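Desktop Robot Arms > Kits & Parts > Buying Notes

7 August 2023
By Eylül Tatlı

I get a lot of messages asking what the Koltia kit really costs once it's up and running, so let me go through my own shopping list (and the bits I wish I'd bought sooner!). The kit itself was 1,821 from Brestetport, and that covers the white brackets, the servos, the gripper and the wiring. It doesn't cover a power supply, and it doesn't cover anything for the arm to pick up.

For practice pieces, start small. A little blue cube on a white board is plenty for your first week, and a shallow wooden box makes a good drop-off spot.
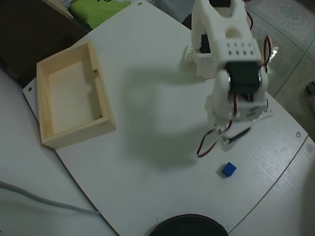

Spare servos are where I'd put the next chunk of money. I set aside 396 for them and Recep Tokgöz, who talked me into this hobby in the first place, thinks I went too low. He may be right! Gripper servos get the hardest life, so order two of those before you order anything fancy. Get extra servo leads too, they're cheap and you'll want longer ones the minute you start moving things around.

Then there's the board. Mine is plain white with screw holes in it, and I'd buy the same again, but measure your table first (I didn't, and July was mostly spent shuffling furniture).

Once cubes get boring, move up to bigger pieces of wood. A squared block is a nice next step for testing a grip, and any lumber yard will have offcuts.

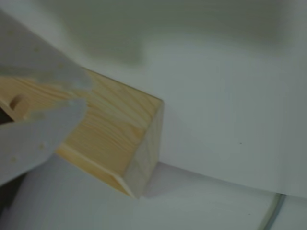 What I'd budget

Kit: 1,821
Spare servos: 396, more if you can
Power supply, board, leads and wood: 500

Irik sells the leads in packs of 2, and shipping was quick both times I ordered.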